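**Gripper comparison, second progress report**
Prepared for Bomusex by the Listville lab
Covers work through March

Since the last report we have finished mounting and calibrating both grippers on the same arm, and we have started the tabletop trials. The two candidates are the Vamum, a soft-finger model, and the Cao, a rigid parallel model. Both run from the same controller with the same motion settings, so the only thing that changes between runs is the hand.

The plan calls for 1000 pick attempts in total. At the time of writing we have logged almost 200. That is behind where we wanted to be, mostly on account of a wrist adapter that arrived with the wrong bolt pattern and had to be remade.

### Test setup

All trials use one wooden table and a fixed camera. We picked household-sized items in different shapes, including a shallow bowl and a plastic cup, and we keep them close together on purpose. Reaching into a cluster is where the first round of bench tests told us the least.
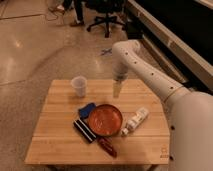 Each run starts with the gripper pointing straight down over the back half of the table. The arm then gets one target and one attempt. A pick counts if the item is lifted and held for 12 seconds. Drops, misses and contact with a neighboring item are logged separately — we did not separate them last time and regretted it when we tried to compare the numbers.

### Camera and controller

The fixed view works well enough for locating the cup and the bowl. Glare is still a problem. The floor is polished and picks up the ceiling lights, and the detector sometimes reports an object out there. We now mask everything beyond the tabletop, and the false detections have stopped.
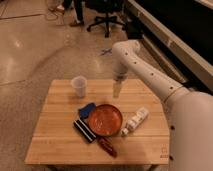

*Reading time: 2 minutes*

Controller delay was the other open item. The command loop now runs at 40 milliseconds, which is fine for slow approaches. We have not tried faster ones and do not plan to until the main set is complete.

### Early observations

It is too soon to rank the two grippers. The Cao repeats its position better from run to run. The Vamum copes better when the approach is slightly off, but it tends to push the neighboring item before it closes on the target.
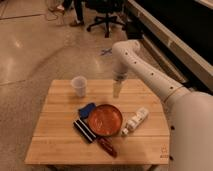 Barbara Kaczmarczyk has asked that we not read much into the pushing until both grippers have been run at the same closing speed. She would also like the contact threshold written down before the next batch, so that a light brush and a real shove are not scored the same way. We agree on both points and have added them to the test sheet.

### Next period

- Match closing speeds and repeat the affected runs
- Complete the remaining attempts with both grippers
- Order a spare set of soft fingers

Spending is within the approved amount. The adapter rework was covered by the parts line, and we are not requesting any change to the budget.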